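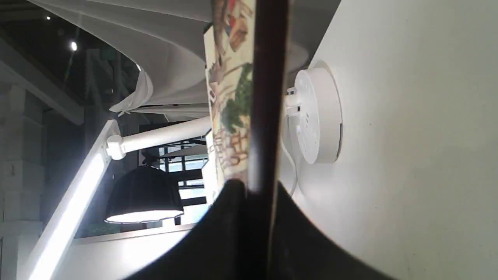
**Week 2 — Learning from demonstration when the object folds**
Notes: Rhiannon Trevor. Sep 9, 2026

Last time we trained a policy on rigid blocks and felt clever. Blocks are forgiving. A folding fan has a pivot, a stack of ribs and a paper leaf that would like to stay in one piece, so the state you need to track is mostly hidden once the thing closes.

## The Jakier method, briefly

1. Record demonstrations from the wrist view.
2. Cut each one at contact changes (fingers closing, fingers letting go).
3. Train on the pieces, then learn the joins separately.

Step 3 is where your weekend goes. 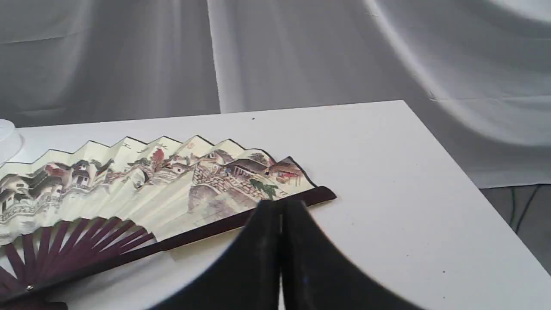

The guard stick matters more than the leaf. It is stiff, it moves around the rivet in a plain arc, and a policy that follows it gets the pleats for free. A policy that goes for the paper gets a bill.

## Result to argue about

With 100 demonstrations, cutting at contacts beat whole-episode training. With 2000, the gap was too small to brag about. The May draft put this down to "scale" — a word you may not use in your lab report without a plot beside it.

## For next time

- Read the Tavares notes, sections on hinges only.
- Sketch the fan as a chain of joints. How many can you drop before the model stops working?
- Bring one failure you can explain.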